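Dostlow Dark Marble Tabletop
Top only or with base. Sold by Stunetti, cut and finished at the Mnguni yard.

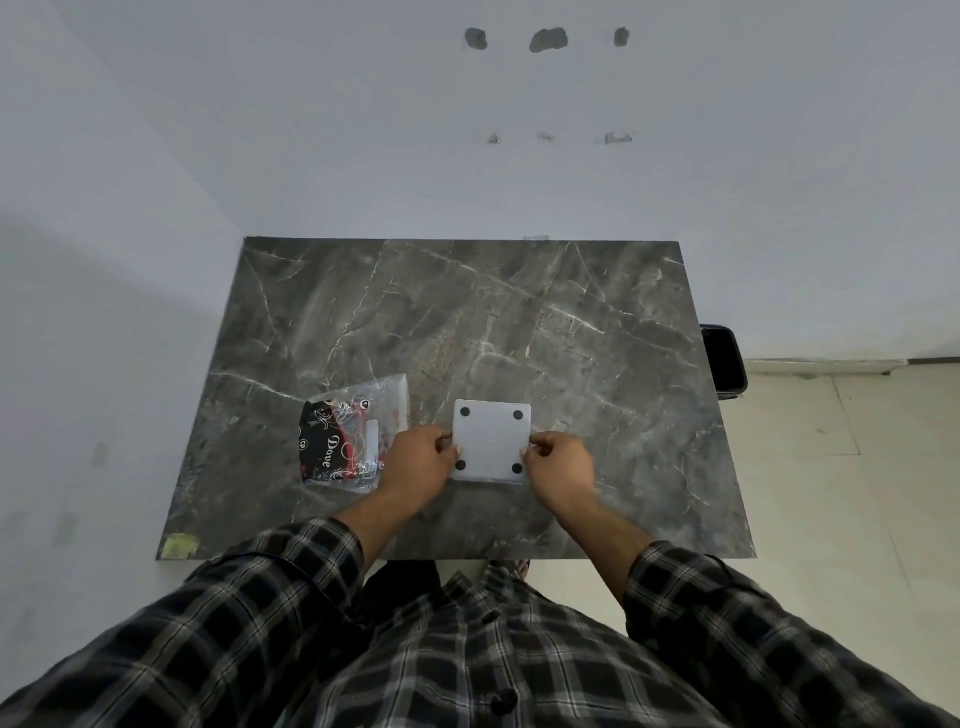
Dark gray with white and pale tan veining. Square white card with four dots held over the top.

Item: Dostlow top, dark gray
Item no.: DST-112
Material: natural marble
Edge: eased, square or half round (same price)
Lead time: 5 weeks from deposit
Price: please ask, depends on size and edge

About the stone

Proper dark gray, fine white veins, thinner tan ones running in between. Tan is pale, more like sand. Shows up more in daylight than under a bulb. Every slab different so the veining you get won't match the photo line for line. If you care which part of the slab you get (some people really do, fair enough) say so when you order and Bongani will send pictures of what's in the rack. He can mark out your cut on the slab with tape before anything goes near the saw.

Same stone on repeat orders as long as that block lasts. After that it's the closest we can find. Buying a table now and a side table next year? Get both cut together, cheaper too.

Sizes

Standard sizes are on the order sheet, round corners or square. Custom sizes no problem up to the full slab, past that there's a seam and we'd want to talk to you first. Send the finished size please, not the size of the old top plus a bit. Had a few of those.

Measuring for an existing base: measure the frame at both ends and across the middle. Old frames are hardly ever square. Paper template is best if you can manage one, brown wrapping paper is fine, write TOP on the side that faces up. Cannot stress this enough.

Finish

Polished is what we keep. Honed to order, adds 2 weeks. Honed is softer looking and hides etching better, polished gives you the deeper gray and the veins stand out. Leathered we don't do on this one, tried it, lost all the tan.

Sealed once before it leaves us. You'll want to seal it again yourself, first time in April or whenever a drop of water stops sitting up on the surface and starts to leave a dark spot. Plivia stone sealer is what we sell, any sealer made for marble will do the job. Not the granite kind with color enhancer, it goes blotchy.

Everyday use

It's marble. Lemon, vinegar, wine, tomato will all dull the polish if left. Wipe up quick. Hot pans on a trivet. Coasters under glasses.

Crafts, packing, homework, wrapping gifts etc all fine. Dark stone is nice to work on, white paper and card show up clearly against it so you don't lose stuff. Scissors and craft knives on a mat please. Marker pen comes off with a bit of alcohol on a cloth, dont scrub.

Cleaning: warm water, drop of dish soap, soft cloth, dry it after. No bathroom sprays, no scouring powder. Dark gray shows dried water marks more than a light stone would, drying sorts that out.

Chocolate or candle wax: let it harden, lift with a plastic card, then wash as above. Grease spots, baking soda paste under plastic wrap overnight, repeat if needed.

Base

Top comes without base unless you pick one. Two choices at the moment:

Mnguni steel frame, black, bolt together, felt pads on the feet
Mnguni pedestal, cast iron, small round tops only

The pedestal is cast from a 1933 pattern, heavy thing, needs a level floor. Using your own base, check it can carry the weight. We'll work the weight out from your size, just ask. Top sits on clear silicone dots, no drilling into the stone.

Delivery

Crated upright, on edge. Keep it on edge till you're ready to set it down, and carry it on edge as well. Flat is how they crack. Local delivery includes carrying in to a ground floor room. Stairs extra, tell us how many flights and if there's a turn. Roughly half our delivery delays are stairs we didn't know about.

Check the top before signing. Chips on the edge need to be reported the same day with a photo. Natural pits and hairlines in the veining are not a fault, you can feel them with a fingernail sometimes, they get filled before polishing.

Returns

Standard sizes can come back uncut and unused in the crate, you pay the freight. Custom cuts can't come back sorry.

Samples

Small offcut, polished on one face, one per customer, free if you pick it up. Posted samples are charged and taken off your order. A sample won't show much tan, too small, so have a look at a full slab if you can get to us.

Orders and templates: Annatjie Ngubane, front office
Slab photos, cutting, edge questions: Bongani Cele, yard

Page updated 20/11/2019. Prices on older order sheets no longer vaild.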